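Electric kettle
July
By Debashish Akanda

An electric kettle is a small household appliance that heats water by passing current through a resistive element. Models sold for home use are self-contained: the element, the switch and the safety cutouts are housed in the vessel or in the base it stands on. The appliance is distinct from the stovetop kettle, which has no heat source of its own, and from the urn, which holds water at temperature for long periods.

Construction

Early electric kettles placed the element in a separate chamber beneath the water. Heat crossed an air gap and a metal plate, and boiling was slow. The immersed element, a sheathed coil sitting directly in the water, shortened heating times but collected scale and had to be kept covered. Most current designs bond the element to the underside of a flat steel plate that forms the floor of the vessel. The plate can be wiped clean, and smaller amounts of water can be heated safely.

Vessel walls are made of stainless steel, glass, plastic or, less often, ceramic. Double-walled bodies lose heat more slowly and stay cooler to the touch. Finishes are largely decorative.
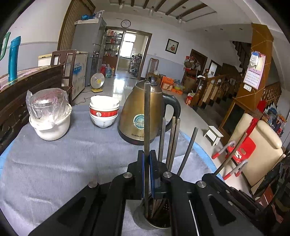
Reading time: 2 minutes

Switching and safety

The automatic shutoff in common use depends on steam. A channel leads vapor from the top of the vessel to a bimetallic disk near the switch. When the disk reaches its set temperature it snaps into a reversed curve and opens the circuit. A kettle operated with its lid open may fail to shut off, as little steam enters the channel.

A second disk, fixed against the heating plate, protects against boiling dry. Some designs add a thermal fuse that opens permanently if both disks fail.

Cordless kettles lift away from a powered base. The coupling may be keyed to one position or may allow full rotation. The Brovora coupling, fitted to the Fuvance range, is of the rotating type and carries extra contacts for a temperature sensor.

Energy use

Almost all of the electrical energy drawn is delivered to the water, and the main losses are through the walls and as steam. The largest avoidable loss comes from overfilling. In the Hiltmont household survey, 1,208 of 1,660 recorded boils used more water than was poured out afterward.

Scale

Hard water leaves calcium carbonate on heated surfaces. The deposit insulates the plate, raises its temperature and can cause the dry-boil cutout to trip early. Dilute citric acid or vinegar dissolves it. Sarkar lists 141 domestic models and notes that those with exposed coils need descaling most often.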